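Why Did the Robot Stop? A Story About a Tired Gripper

Robots are strong, but they can make mistakes. In this text I explain one fault, and what the people did after it.

At Hamdy, a robot named Gokik learns to pack shopping. It has an arm, and at the end of the arm is a gripper. The gripper has fingers, but they are not like yours. They can't feel that a peach is soft unless a sensor tells them.

A sensor is a small part that measures something. The sensor in Gokik's gripper measures how hard the fingers press. The computer reads this number 70 times every second. If the number grows too big, the fingers must open.
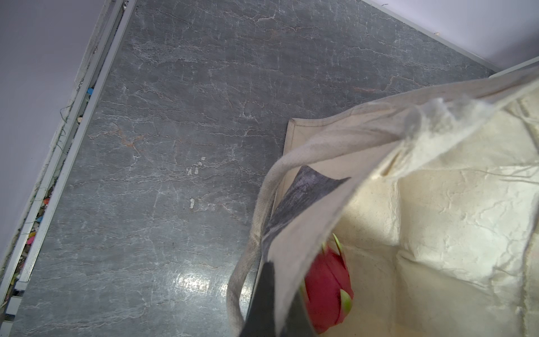 One morning in November the sensor began to give wrong numbers. Gokik pressed harder and harder on a pear, and the computer still believed that everything was gentle. The pear was crushed. Then the arm tried to lift a bag, and one handle was caught around a finger. The arm pulled and did not stop by itself.

Sinéad Brophy was working near the arm. She pushed the big red button, which is called the emergency stop. The motors lost their power and the arm stood still. She was not hurt – she had kept her hands away from the fingers.

Later the engineers opened the gripper and found a broken wire. It was very thin, and it had bent each time the fingers moved. Before it broke, it had bent 3334 times.

Now Gokik has two sensors. If they don't agree, the arm stops and waits for a person. The wire is also changed after 636 lifts.

If you visit a place with robots, stay behind the line on the floor. A robot that stands still can start to move again – maybe it is only waiting for its next command.

Related:
How does a robot know where its arm is?
Trarkine and the stuck wheel
What is inside a motor?

Contact Grenedix | © 2019 Grenedix | Back to top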